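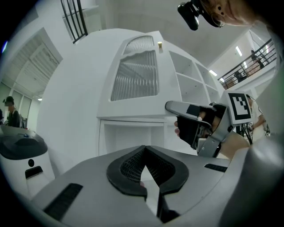

Responding to a Jaw Fault on a Hand-Held Gripper

Prudmont Site Operations, Gillosthorpe Building

Scope

This procedure applies to all operators and floor leads who use the hand-held grippers at the Gillosthorpe building. It covers one type of fault: a jaw that fails to open fully when the trigger handle is released. Faults in head-mounted cameras or in the service robot are covered by separate procedures.

The procedure was revised in August after a gripper jaw stayed partly closed during a work period and the operator tried to free it by hand. The operator's fingertip was pinched between the jaw and the hinge bracket. The injury was minor, but the review found that the earlier instructions did not say clearly when to stop work. They also allowed the gripper to be tested again before the hinge had been checked.

Signs of a jaw fault

Stop work if any of the following occurs:

The jaw opens on one side only.
The trigger handle comes back slowly or has to be pushed back.
The handle feels loose or moves sideways at the hinge.
A pad has lifted, folded or shifted on its finger.
The jaw position shown at the recording station does not match the position of the fingers.

One occurrence is enough. Operators should not repeat the motion to see whether the fault comes back.

Before you begin

You will need a red hold tag, a soft brush, a flashlight, the screwdriver issued with the gripper, and a copy of the Grimshaw log sheet. Fingerless gloves may be worn during normal operation. They leave the fingertips bare and do not count as protection for the inspection steps. Change to full gloves before Step 4.

Procedure

Step 1. Say "hold" in a clear voice. Everyone working at the same furniture or fixture must stop, including operators whose own equipment is working normally. Persons on the upper level should stay behind the railing until the hold is lifted.

Step 2. Keep the gripper away from your face and from other people. Let go of the trigger handle. Do not pull on the jaw, and do not put a finger, pen or tool between the pads.

Step 3. Ask the floor lead to pause the recording and to put any service robot in the work area into its stopped state. The floor lead must confirm this aloud. A light on the robot is not to be taken as proof that it has stopped. Wait 60 seconds after the confirmation before moving to the next step.

Step 4. Disconnect the gripper and carry it to the inspection table by its body. Keep cables clear of cabinet doors, knobs and open shelves. Place it with the jaw pointing away from you.

Step 5. Examine the hinge bracket and the trigger handle. Look at each screw with the flashlight. Check the cutouts in the bracket for lint, tape or broken pieces of pad. Use the brush to clear loose material, and do not use compressed air, which can drive it farther into the hinge.

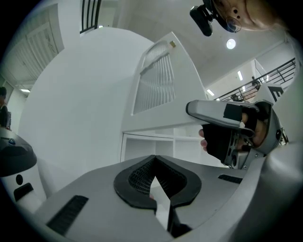
Step 6. Check the pads. The mesh surface should lie flat, with no loose corner. A damaged pad must be replaced in the repair room. Pads may not be glued or taped on the floor.

Step 7. Tighten any loose screw by hand until it is snug. If a screw turns freely or is missing, stop the inspection, attach the red tag and send the gripper to repair.

Step 8. With the gripper still disconnected, press and release the trigger handle 40 times at an even pace. The jaw must open fully each time. If it fails once, attach the red tag.

Step 9. Reconnect the gripper and compare the recorded jaw position with the actual position when fully open and fully closed. The floor lead may then lift the hold.

Records

Complete the Grimshaw log sheet before the end of the shift. Enter the gripper number, the sign observed, the result of Step 8 and the name of the floor lead. Any recording made with the gripper during that shift must be marked for review in the Zeluvthorpe archive. Do not delete it.

Any injury, including a pinch that does not break the skin, must be reported the same day on the Prudmont incident form.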